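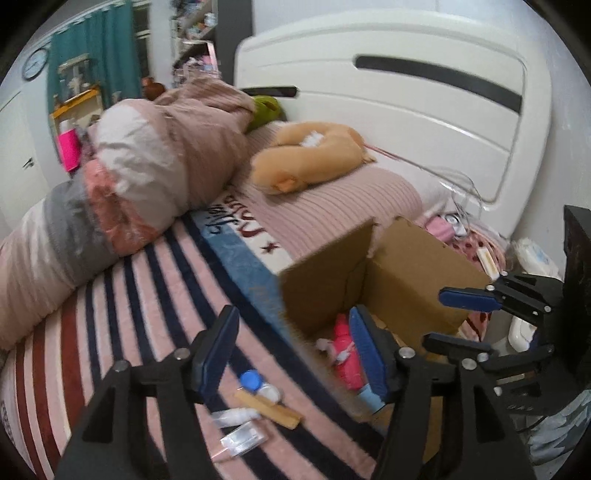 The tenant says the box was packed twice following the Karnalano sheet and that both times something leaked. Customer support at Karnalano answered that the sheet is fine and the caps must have been loose. Ticket passed to us after that, opened 12/17/22.

Product: Karnalano move-out kit, small carton, bedroom and bathroom items
Reported problem: liquid in the bottom of the carton on arrival
Status: open, see last entry

Entry 1
Read the sheet that comes with the kit. It says to put bottles in first, standing, and fill up with soft things. It does not say how many bottles, and it doesn't say what to do about caps. "Fill up with soft things" is a lot of faith to put in a T-shirt. I am not ready to blame the carton and I am not ready to blame the tenant.

Entry 2
Asked for a list of what goes in. Answer: toiletries, lens case, small tubes, packets, a few cords. Asked where the packing gets done. On the bed. I don't love that. A carton on a mattress leans as soon as anybody sits down next to it, and small stuff rolls under the blanket. The tenant does not think it matters. It may not, but move it to the floor for the next try so we can cross it off.

Entry 3
On the bed at the time of this try: open carton, pink bottle with a white label already in it, something light blue lower down. Lens case with the blue cap, a small white tube and a clear packet still out on the striped blanket. Neck pillow, comforter and the green plush toy are up by the headboard end with the long bolster. None of that will fit in a small carton and the tenant agrees it goes in a bag. So the soft filler the sheet depends on has to come from somewhere else. Karnalano does not supply any. I asked them. They sent me a link to the same sheet.

Entry 4
Test A. Bottles only, caps as they come, carton on the floor, left on its side for 30 minutes over paper. Wet spot the size of a coin. Support would say that proves loose caps. I checked every cap by hand before closing the flaps, so I don't buy it.

Entry 5
Test B. Same bottles, square of kitchen wrap under each cap, cap screwed down over it. Same 30 minutes. Paper dry. Did it again to be sure. Dry again.
This is an old travel trick and it costs nothing. Why it isn't on a sheet that people pay for is a question for Karnalano.

Entry 6
The tenant bought Dramico sealing bags on the advice of a forum. The packet says leakproof. Filled one with water, pressed the strip shut, laid it under a book. It dripped from the corner. Second bag held. One out of 2 is not what I call leakproof, though the tenant may have missed the corner when pressing. Use them if you have them, on top of the wrap trick. Don't use them in place of it.

Entry 7
Karnalano wrote back with a new theory, that the carton was overfilled. Their limit is 7 kg. Weighed it on the bathroom scale, person with carton minus person without, and got about 2. Overfilled it is not. Asked them to withdraw that one. No answer so far.

Entry 8
Lens case. The tenant wants it in the carton with the rest. I said keep it out, put it in whatever you carry on you. If a bottle goes, that is the last thing you want sitting in shampoo. Same with any packet you plan to open the first night. Cords go in the bag with the neck pillow, coiled, with a rubber band.

Entry 9
Carton repacked on the floor. Bottles with wrap, standing, two hand towels pushed down between them until nothing knocked when shaken. Tubes in one Dramico bag, the one that held. Flaps taped both ways. Marked THIS SIDE UP on the top, which I expect the carrier to ignore.

Entry 10
The tenant reports the carton got there with the towels dry. Good, but it's one trip. The first two were in June in a hot van and this one was in cold weather, and I would like to see it survive heat before anyone writes "solved" on this. Leaving the ticket open. Karnalano has marked it resolved at their end, reason given "customer education."

Related tickets
Zamfir storage bag will not hold vacuum
Tape peels off Karnalano carton in damp garage
Tromik bed riser, one leg short
Comforter won't go back in its original bag
Dramico sealing bags, strip opens at corner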